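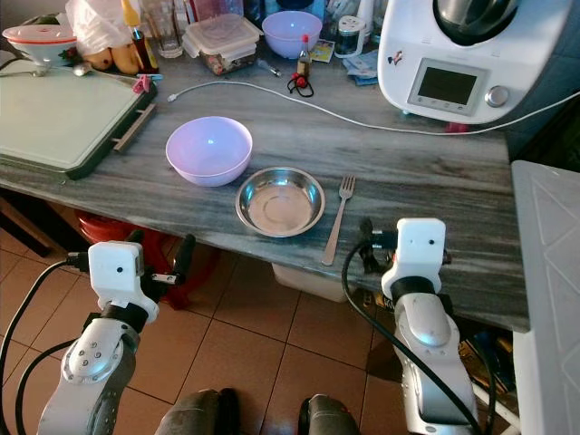 Does it matter how you leave your kitchen counter when a robot is learning to work on it?

It matters a lot, and the best counter for learning is a lived-in one that changes a little from day to day.

I've been following the Brollelix trials in home kitchens all spring, and the tips below come out of that work. Ramesh Saxena and Tove Þórarinsdóttir wanted to know whether a two-armed robot learns more from a cleared counter or from an ordinary one, with the bananas and the charger plug and everything else left lying about. They recorded 710 short kitchen tasks, things like moving a bowl, picking up a fork or putting a spoon on a board. Of those, 400 were done on ordinary counters and the rest on bare ones. Then they tested both versions in kitchens the robot had never been trained in, and the one that grew up with clutter did better at nearly everything! I was so pleased, as somebody whose counter has never once been bare.

What helps, if you're hosting a trial or setting up your own:

Leave the bowls out, and mix them. Plastic next to stainless steel is a great pairing – shiny steel throws back the light and the pattern of the countertop, and the early models kept reaching for the reflection. Don't swap it for a matte one. Practice fixed it.

Forks and spoons go flat on the counter with a finger's width of space all around. Thin metal on a marble pattern is hard enough without a bowl leaning on the handle.

Run cables along the back if you can. Tove's group lost almost 20 recordings to a charger cord that got dragged along with a cup.

Put a damp cloth under your cutting board. Works for people too, of course, and I do it every time I chop onions now.

Move things between sessions, never during one. Védís Kragh shifts four items each morning (whatever is nearest, she isn't fussy) and writes down which.

Glasses at the back, always. Clear ones are still the weak spot, and the Adar kitchen has gone through a fair few.

Wipe the counter dry before you start. A puddle shows up as one more shiny thing.

One open question is drawers, which weren't part of this round. Yasuo Shimada is collecting those next, and he'd love kitchens where the drawers stick a bit. Mine qualifies.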